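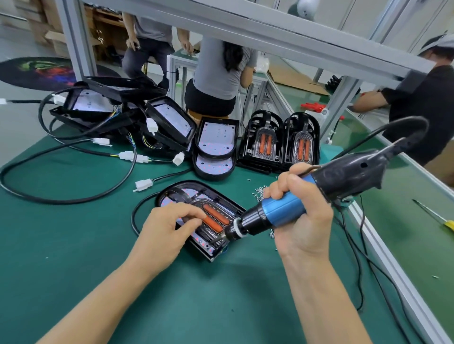 **Will the Drisent tail lamp fit a trailer that already has lights on it?**

It will fit most small trailers, as long as there are two bolt holes 80 mm apart on the lamp board or rear panel and a bit of clear space behind for the cable to come through. If your holes are somewhere else, you can drill new ones with an ordinary hand drill and blank off the old pair with the rubber plugs in the bag.

# Drisent oval trailer lamp

We've been selling trailer parts at Clolletti for a good while now, and the thing we get asked for most, by a long way, is a rear lamp that will still be working next spring. The Drisent is the one we fit to our own trailers, including the old box trailer that does the run to the coast and back and gets hosed down far too often. It's a sealed LED lamp in a black oval housing, for use at the back of camping trailers, small boat trailers, horse trailers and the sort of general flatbed that lives behind the shed for half the year.

Tail, brake and indicator are all in the one lamp, so there's a single cable to run on each side and much less to go wrong. If you've ever spent a wet evening in November scraping green fluff off bulb contacts, you'll know why we gave up stocking the old bulb type!

## What's in the box

- One lamp (order two for a pair - left and right are the same)
- Cable, already attached, 400 mm long
- Two bolts with locking nuts and washers
- Two rubber blanking plugs
- A fitting sheet with the wiring colours on it

## The details

| | |
|---|---|
| Length | 208 mm |
| Bolt spacing | 80 mm |
| Supply | 12 volt only |
| Cable | 400 mm, bare ends |
| Functions | Tail, brake, indicator |
| Guarantee | 5 years |

Please do check the length against your lamp board before ordering. The Drisent is a touch longer than the Smadi lamp we used to carry, and on a couple of the narrower boards it will sit very close to the number plate. If you're replacing a Smadi, the bolt holes line up, so it's only the ends you need to worry about.

## Fitting

Most people manage a pair in an afternoon, with a tea break. Unplug the trailer from the car first. Take off the old lamp and have a good look at the wiring behind it, as there's often a crumbly bit just where it comes through the panel, and it's much nicer to find that now than in a lay-by.

Feed the new cable through, bolt the lamp up until it's snug and then stop. The housing doesn't want crushing against the panel, and the locking nuts will hold perfectly well without being heaved on. Join the wires by colour using the sheet, in a proper sealed joining box if the joint is going to be anywhere near spray. We sell the Vilturura box for this, and it has room for both sides plus the number plate light, but any decent sealed box will do the job.

Then plug back in and have someone stand behind while you go through the lights and pedals.

## A few things worth knowing

If your indicators flash too fast once the new lamps are on, the car is probably expecting the heavier draw of ordinary bulbs. Some cars mind and some don't, and sadly we can't tell you which from the model alone. There's a small add-on unit that goes in the trailer wiring and settles it down. It's listed on our wiring page.

For boat trailers, the lamp will put up with being dunked at the slipway, but let it cool for a few minutes before you reverse in, and rinse it with fresh water afterwards if you've been in the sea. The same goes for the bolts, which will thank you for a dab of grease.

The lamp can't be opened for repair. If one fails inside the guarantee, send it back to us with your order number and we'll post a replacement, no need to send the bolts or the paperwork.

## Ordering

Lamps are sold singly and we keep plenty on the shelf. If you're fitting out a whole trailer from scratch, have a look at the Clolletti rear lighting kit first - it has two of these in it along with the Vilturura box, the number plate light and a long length of seven-core cable, and it works out a fair bit cheaper than buying the parts one by one.

Page last updated 24 June 2026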